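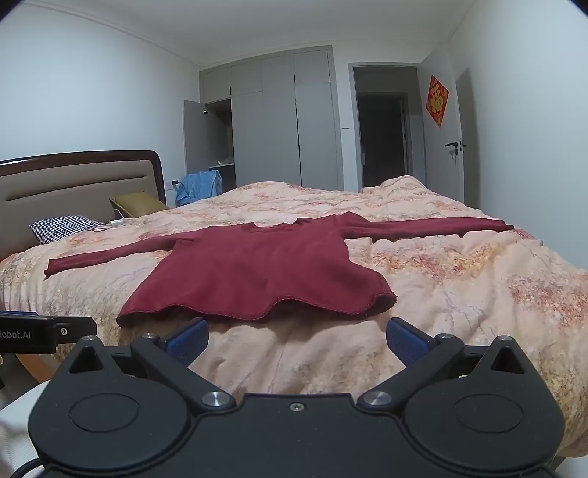 When Grisalon moved its bookkeeping to an outside firm last January, the company had 324 unpaid invoices and one person chasing them. Celeste Garcia ran the office in Sturndale by herself and did the billing after the phones went quiet, usually past 6 p.m.

The firm she picked, Leitner, took over invoices and payroll first. Supplier payments stayed in house for another three months - the owners wanted to keep signing those themselves.

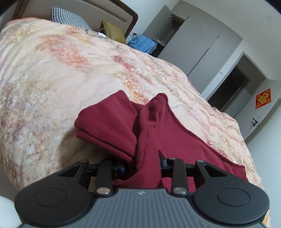

Stelios Lazaridis thinks that was the right order. Payroll follows a fixed calendar, he said, so a new firm's mistakes show up by the next payday. Supplier accounts are full of side deals and old credits, and those have to be written down before anyone else can handle them.

Writing them down took Garcia most of the spring. Her notes ran to 74 pages, and Leitner still called every morning with questions. The calls now come once a week. She keeps the bank passwords and approves any payment over $1,085.

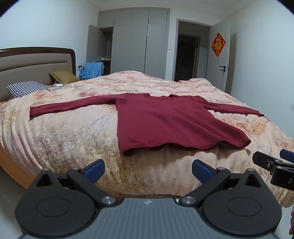
What to settle before you sign

Ask who will work on your account and who covers for them on vacation. Get the notice period in writing. Find out what format your records come back in if you leave, and what the firm charges to hand them over.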